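**Pluvstead Residents' Forum › Housing and Premises › Timber floors in shared buildings: wax, oil or lacquer?**

**Prorby_Lettings_Desk** wrote at 9.14 am

Members are invited to comment on the proposed change to the floor care schedule for shared premises in Pluvstead. The present schedule dates from a period when most rooms had carpet. It makes no provision for bare boards beyond sweeping and a yearly wax.

The proposal is to replace wax with a hard oil in all rooms let by the hour, and to leave private studies and storerooms as they are. Dark plank floors paired with paler wooden tops are now the usual arrangement, and the schedule should treat floors and furniture separately.

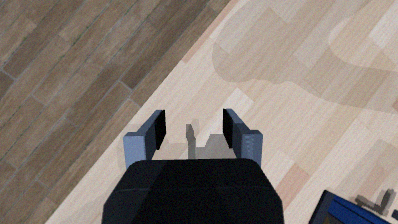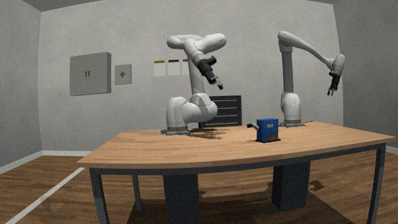
### Points on which views are sought

1. Whether hard oil is suitable for rooms in daily use.
2. Whether desk and table tops should be covered by the same schedule or left to the tenant.
3. Whether felt pads should be compulsory under all furniture, including pieces with metal legs.

Replies will be read until the end of April. Please keep to the subject.

---

**quarterturn** wrote at 10.02 am

I should like to register an objection to point 1. The wax on the landing at Rampersad House has lasted well with very little attention. Oil must be applied thinly, wiped off in good time and left to cure, and a room in use every day cannot be left to cure. Unless the schedule closes each room for the full period, the result will be a sticky floor and a second bill.

---

**Hallkeeper_East** wrote at 10.40 am

With respect to quarterturn, the landing is not a fair comparison. It carries foot traffic and no chairs. In the two meeting rooms on the east side the wax is worn through wherever chairs are pulled back, and water marks appear there each winter. We have rewaxed those patches repeatedly. The wax builds up at the skirting and collects dirt, while the middle of the room remains bare.

I support the proposal as drafted, provided that old wax is fully removed first. Oil will not take over wax.

---

**quarterturn** wrote at 10.55 am

I accept the point about chairs. I do not accept that the remedy is to treat every let room in the same way. Could the Lettings Desk state what closure period is intended?

---

**Prorby_Lettings_Desk** wrote at 11.20 am

The draft allows 31 hours between the final coat and the return of furniture. Rugs would stay off for longer. Rooms would be closed in pairs so that bookings can be moved across the corridor.

---

**BevelledEdge** wrote at 12.37 pm

May I ask why lacquer has been left out? It is named in the title of the thread and nowhere in the proposal. A lacquered floor can be mopped with a well-wrung cloth and asks for nothing else for years.

---

**Hallkeeper_East** wrote at 1.05 pm

Lacquer is sound until it is scratched. After that the damage cannot be mended in one spot without showing, and the whole floor has to be sanded. An oiled floor can be rubbed down by hand where it is worn and oiled again the same evening. The boards in the older buildings have been sanded several times already, and I would be reluctant to take more off them.

---

**BevelledEdge** wrote at 1.18 pm

That is a reason to exclude lacquer from the older buildings. The newer rooms have thick boards and could be sanded many times over. I would ask that the schedule give both options and that the choice be recorded room by room.

---

**thrift_and_plane** wrote at 2.30 pm

I write on the matter of cost, which has not been raised. The quotation displayed in the entrance from Stoltovex was £165 per room for stripping and two coats of oil, materials included. The present yearly wax costs £30 per room. If the oil lasts six years it is the cheaper course. If it lasts four, it is not. I would want to see the expected life of the finish stated in writing before any vote.

---

**Prorby_Lettings_Desk** wrote at 3.11 pm

The quotation is correct as given. The firm has been asked for a written statement and this will be added to the thread when received.

---

**SlowGrain** wrote at 4.46 pm

Turning to points 2 and 3, on which little has been said.

Table tops ought to be covered. Tenants will use whatever is in the cupboard, and I have seen spray polish put on bare timber with poor results — it leaves a film that has to be scraped off before anything else can be done. A short rule would be enough: damp cloth, dry cloth, no sprays.

Felt pads should be compulsory. Metal legs do more harm than any shoe, particularly on dark boards, where a scratch shows as a pale line. The pads must also be checked. Grit works its way into old felt and it then behaves like sandpaper.

---

**quarterturn** wrote at 5.02 pm

I agree with SlowGrain on both points. I would add that stick-on pads come loose within months on heavy furniture, and that the screw-fixed or cup type should be named in the schedule where the leg will take it.

---

**thrift_and_plane** wrote at 5.25 pm

I do not agree that table tops should be covered. A tenant who brings in his or her own desk should not be told how to wipe it. The schedule may properly deal with furniture belonging to the building and with nothing else.

---

**SlowGrain** wrote at 5.41 pm

I am content with that limit. My concern was with the tables supplied.

---

**Prorby_Lettings_Desk** wrote at 6.08 pm

The draft will be amended as follows before it is put forward:

- Point 1: hard oil in the older buildings; oil or lacquer in the newer rooms, recorded room by room.
- Point 2: table tops supplied with the room only.
- Point 3: pads compulsory, type to be stated, with a check at each change of tenant.

The objection by quarterturn on closure periods is noted and remains open.

---

**quarterturn** wrote at 6.30 pm

Thank you. I maintain the objection as regards the ground floor, where there is no room across the corridor to move bookings into.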